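Keeping a landline in the spare room, worth it?
Home and Household > Furniture and Small Rooms
26 replies, 347 views

sthladun
Posted 9/12/23
We've got a phone in the corner of the back room that my father-in-law uses when he stays. He doesn't want a mobile and I've given up asking. At the moment it's on a stack of two drawers I pulled out of an old desk, and it looks terrible. I want a proper small table for it. The corner is tight and the door opens toward it, so I can go 45 cm across at most.

Round or square? And does anyone still bother with a landline, or should I talk him into something else?

nevzat_d
Square. A round table in a corner wastes the space behind it, and that's where all the dust ends up. I had a round one for years and swapped it for a square one with a shelf. The phone book went on the shelf when there was a phone book.

Holenside
Round, if the door swings that way. You'll catch your hip on a square corner every time you go past in the dark. Ask me how I know.

Get one with a lip around the top if you can. Pens stay put and so does a cup of tea, mostly.

tuncay.a
Keep the landline if he's happy with it. My mum's eyesight isn't great and she can dial by feel on hers. She never got the hang of a touch screen. We tried two different ones and both went back in the drawer.

One thing to check is whether yours runs through the modem. Ours does now, and it goes dead when the power goes out. We had a storm last December and she couldn't ring anyone until the next morning.

sthladun
Good point about the power, I'll find out. Father-in-law won't care about the table either way, he only wants the thing at a height where he can reach it from the armchair. I'm leaning round because of the door. Has anyone got a picture of a round one right in a corner?

maltegz
I've got the same set-up. The table is a Nendura I bought second-hand in Kurtuluş Street, before the shop closed. Oak colour, with a raised edge like Holenside was talking about. 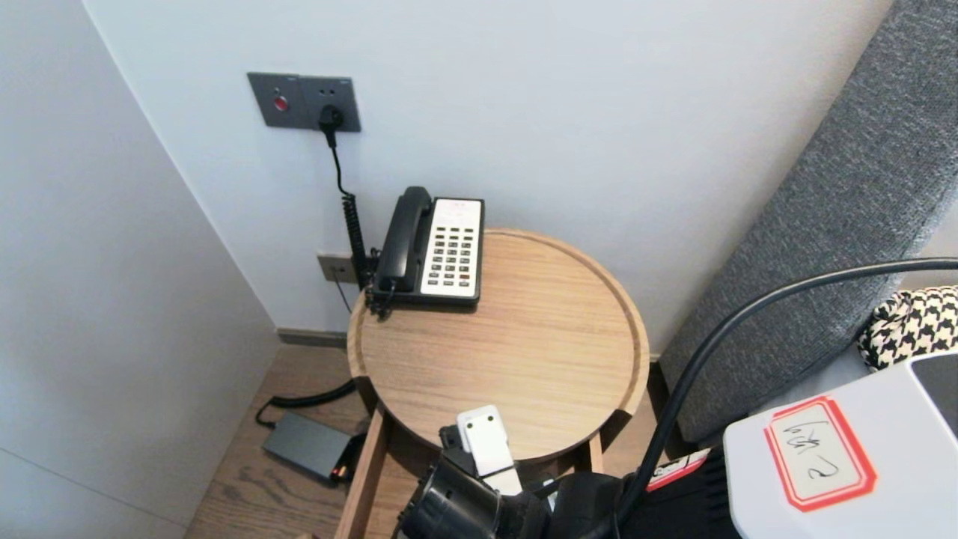 Phone table in my back corner, phone pushed toward the wall.

Mine sits toward the back left so there's room at the front for a notepad. The blank strip above the keys is where you could write the numbers he rings most. I keep meaning to do mine.

nevzat_d
Nice enough table, but the cord would drive me up the wall. I'd want it clipped or run behind something. A loose cord next to an armchair is a trip hazard for an older person.

maltegz
It comes straight down the wall and the curly part goes to the back of the phone. You'd have to be behind the table to trip on it. I tried clips in the last place and they pulled the paint off when I moved out.

nevzat_d
Then you used the wrong clips. The adhesive ones need the wall wiped down first and left for an hour. Mine have been up for years with no trouble.

Holenside
I'm with Malte on this one. Leave it hanging. If the phone gets knocked you want some give in the cord, and a clipped one will drag the phone off the table or pull the clip out.

What's the red button for, beside the plug?

maltegz
It was there when I moved in. I asked the building manager and he said leave it alone, so I have.

volkan_t
Bit off topic, but please don't paint over that plate or shove furniture hard up against it. I look after a few rental units and I've had to dig out more than one button that somebody painted shut. Ask again in writing what it's for, and ask whether it still works.

On the table: measure the height of the armchair's arm first. You want the tabletop level with it or a touch lower. Too high and he's lifting the handset over his shoulder. I'd also stick felt under the legs if the floor is hard, a light table walks a bit each time somebody hangs up.

tuncay.a
Agree on the height. Mum's was too low to start with and she had to lean out of the chair. We put it up on blocks, ugly but it worked.

sthladun
Thanks all. The armchair arm is 58 cm off the floor, I just measured. I found a round one on Tundiveo for $117 with a raised edge, 40 cm across and 55 high. There's a nicer one for $218 but it's 50 across and the door would hit it.

nevzat_d
Still say square. $117 is fair, though, if it's solid wood. Check the listing, plenty of them are veneer and a wet cup will lift it.

sthladun
Listing says solid oak top, doesn't say what the legs are. I've messaged the seller. If it's no good I'll look at square ones.

Holenside
Let us know how tall he finds it. I'm after one for my hallway too.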